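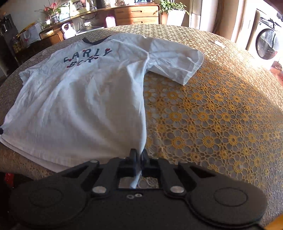
## 4. The Giresby Circuit and Its Preachers

The records of the Giresby circuit begin in August 1793, when a class of 66 members was entered in the first surviving book. Earlier meetings are mentioned in two letters, but neither gives a place or a leader. We therefore treat the book as the starting point for this section and use the letters only as background.

Membership was spread unevenly. The chapel at Khondokar Lane held the largest class, while the farms to the north were visited once a month and sometimes missed in winter. Bíró's earlier survey (his Figure 4) shows these farms as a separate circuit. The stewards' accounts do not support that reading, as the northern classes paid their quarterly money into the Giresby fund from the first entry onward.

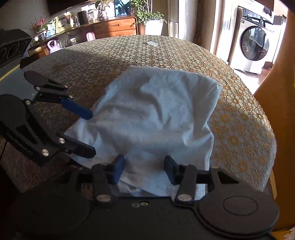
The accounts also show how the preachers lived. Each man received a small allowance, feed for his horse, and lodging with a member family. Claims for shoes and saddle repair are frequent - more so than claims for books - and were usually paid in full. One preacher was refused the cost of a coat and left the circuit before the next quarter. The minutes do not connect the two events.

By the close of the first book the total had risen to 96. Miah reads this as the result of a revival. We are more cautious. Several names appear twice under different spellings, and the clerk did not always strike out those who had moved away. The second book, kept in another hand, is considered in Section 5.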